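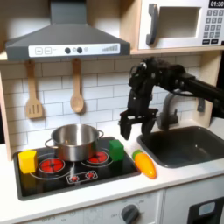

The Skundard 600 Folding Pew Chair, after two years of Sundays

July 18, 2018

Arngate Congregational put up its meeting house in 1793, or so the granite block by the front steps says, although the 1 has weathered enough that visiting children read it as 793 and leave very impressed. The original box pews are still upstairs and still punish the lower back exactly as intended. The fellowship hall is another matter. It went up in the fifties, it has linoleum, and for as long as I have been a member it was furnished with brown metal folding chairs that pinched.

We replaced those in May two years ago with the Skundard 600. I've sat in them, stacked them, hauled them up a ramp in sleet and been handed one at a graveside service where the ground was soft. Several people from other churches have written to ask what we think, so I'm putting it all in one place and will send them the link.

What it is

A padded folding chair made for churches and halls. It has a steel frame, a seat and back covered in a woven fabric that the catalog calls "Harvest" and everyone else calls oatmeal, and a wire rack underneath for a hymnal. The 600 in the name is supposed to be the weight in pounds that it will hold. We haven't tested this, but the men's breakfast has come at it from several directions.

You can get it with or without the ganging clips, which hook one chair to the next so a row stays a row. Get the clips. More on those below, and not all of it kind.

Sitting in it

Very good for forty minutes. Good for an hour. At an hour and a quarter the front edge of the seat begins to make itself known behind the knees, and I have come to rely on this as a clock. Our annual meeting ran well past two hours this year on the question of whether the sign out front should light up, and by the end of it people were voting standing.

The back is a little more upright than it looks in the catalog. Tall people like it. My wife, who is five foot one, says it's like being driven somewhere by a strict aunt. If you have a lot of shorter members, borrow a chair and try it before you order. The company will send a loaner if you pay the return shipping.

The fabric has held up better than I expected. Coffee comes out. Grape juice comes out if you reach it before the benediction. Candle wax needs an iron and a brown paper bag, and the ghost of the 2016 Christmas Eve service is still there on one seat in the back row for anyone who knows where to look.

The hymnal rack

Our hymnal runs to 622 hymns plus the responsive readings, and it's a thick book. It goes into the rack with a shove. It comes out with a tug, and if the person in front of you is sitting in the chair at the time they will feel the tug. I've had people turn around and ask me if I needed something.

A thin paperback songbook slides in and out with no trouble, but it also slides out on its own when the chair is folded. We now take all the books out before stacking. This adds ten minutes to cleanup and has produced one laminated notice.

The clips

They work. A row of clipped chairs stays dead straight through an entire Sunday school program, including the part with the sheep. The trouble comes in unclipping. You have to lift one chair about an inch while holding its neighbor down with your foot, and the manual shows this with a drawing of a person who seems to have three hands.

Kohei Wada, who sings bass and runs a machine shop, filed the lip off a pair of the clips to see if they would release more easily. They did. They released during the anthem. He has since put the factory ones back on.

My advice is to clip the front rows and the aisle ends and let the middle take its chances.

Stacking and storage

Folded, the chair is under three inches thick, and it hangs properly on a rolling cart. We bought two of the company's own carts and also kept an old Mesier cart that came with the hall. The Mesier is older, uglier and better. It has bigger wheels, and it goes over the threshold into the storage room without dumping its load. The Skundard cart stops at the threshold as if it had met a theological objection. A strip of rubber ramp from the hardware store fixed this for a few dollars, but I resent having bought it.

The chair folds with one hand once it has loosened up, which took the better part of a year. Before that it folded with two hands and a hip.

Noise

I give this its own heading after sitting through the old ones. A brown metal chair dropped during silent prayer is a sound you carry with you. The Skundard has plastic feet and a rubber bumper where the frame closes, and when it goes over it makes more of a thud. Babies sleep through it. The feet do come off, though, and a chair with one foot missing squeals on linoleum every time its occupant breathes. Order a bag of spares with the chairs. They are cheap then and weirdly expensive later.

The company

Delivery was on time. One chair arrived with the back panel on upside down, and a replacement came within the week. They didn't want the bad one returned, so it lives in the church office, where Kaede Imai uses it and claims to prefer it. She answers the church phone, so if you call with questions about all this you'll be speaking to the person in the upside-down chair.

What else we looked at

The Tsuji stacking chair was the other finalist. It's lighter, nicer to look at, and I would rather sit in it through a long sermon. It doesn't fold, though, and our storage room is the size of a generous closet. If your hall stays set up from one week to the next, look at the Tsuji first. Ours has to become a dining room, a blood drive, a polling place and a rehearsal space for handbells, sometimes with an hour's notice.

We also considered padding the old ones. A sample cushion was made. It was very kind of the person who made it.

Would we buy it again

Yes, with clips for half of them, a bag of spare feet, and somebody else's cart. I'd also pick the dark blue. The oatmeal was chosen by a vote of the whole congregation, and I was in the minority, and I have accepted this as well as can be expected.

Four stars out of five. If you want to come and sit in one, the hall is open after the service, and there's usually cake.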